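Week three of folding
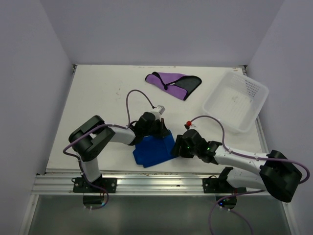 Both arms at the blue cloth, basket on the right.

We are now in the third week of collecting folding episodes at Hemulstead, and I said I would write down how it is going while I still remember the details.

The task sounds small. There is some cloth on the table and a basket to the right. The operator drives both arms, flattens the cloth, folds it, and puts it in the basket. Every episode is saved as joint positions plus video. When we have enough of them, Nikola Yordanov trains a policy on the lot and we see what it can do on its own. The target for this first round is 500 good episodes. A good episode is one where the item ends up folded and in the basket, with no pause longer than 10 seconds and no hand reaching in to help.

I do most of the driving in the mornings. Snežana Stojanovska takes over after lunch. We agreed early on that neither of us should do more than 50 episodes in a day, and I think that was the right call. Past that point I start cutting corners. I grab cloth wherever it happens to be closest and drag it around until it looks fine. The policy learns whatever you show it, and I don't want it learning my bad afternoons.

The hardest part is finding the corners. When the cloth is bunched up, the corner you want is often underneath, and you have to pinch the top layer with one gripper and pull until something useful comes loose. My habit is to hold with the left and search with the right. Snežana does it the other way round. We talked for a while about whether to settle on one method. Nikola wanted both kept in, so the episodes are tagged by operator and he can split them later if the mix causes trouble. I suspect it will. There were a couple of runs from an early test model where both arms went for the same bit of fabric at the same moment, and it looked a lot like the two of us arguing.

Bringing the grippers close together is the other thing that takes practice. On a small item they are almost touching when you hand an edge from one to the other. My first week was full of little knocks. I delete those episodes unless the knock was light and the recovery was clean. Recoveries are worth keeping. If every example goes perfectly, the model has no idea what to do when it drops something, so once in a while I let go on purpose and pick the thing up again.

Resetting takes longer than I planned for. After each episode somebody has to empty the basket, shake out the item, drop it back on the table and check that nothing has been left where it will get in the way. At first I was placing things too neatly without noticing. Nikola went through the start positions and found that I nearly always dropped the cloth in the same spot with the same side up. Now I let it fall from shoulder height, and if it lands badly, it lands badly. We also move the basket between sessions and change what else is lying on the table, so that the model doesn't treat anything in the background as fixed.

Lint is a minor annoyance. Dark specks show up on the white board and on the rail after a long morning. I used to wipe everything down between episodes, then went to once a session. I don't believe a few specks will hurt the training.

The storage side has been dull, and I mean that as praise. Jiketti, the recorder we use, writes one folder per episode and asks for a grade when you stop. I grade from 0 to 2 straight away, before I start the next one. I tried grading in batches at the end of the day and it was hopeless, I couldn't remember which ones I had doubts about. Zero gets thrown out, one is kept but marked, two goes in.

We had one lost morning. The clock on the recording machine had drifted, and the video and the joint data didn't line up. You can't see a problem like that by watching the video, it looks perfectly normal. Nikola caught it when he plotted gripper closings against the pictures. There is now a check at startup, and I no longer skip it.

Next on the list are towels, which Danex is sending us, and then shirts. I am not looking forward to sleeves. Snežana has already tried one shirt out of curiosity and gave it a grade of one, generously in my opinion. Shirts probably won't start until December, and before that I want to redo the written instructions so that a new operator could sit down and drive without one of us standing behind the chair. The current version is two pages and assumes you already know what we mean by "square it up" - I will start with that part.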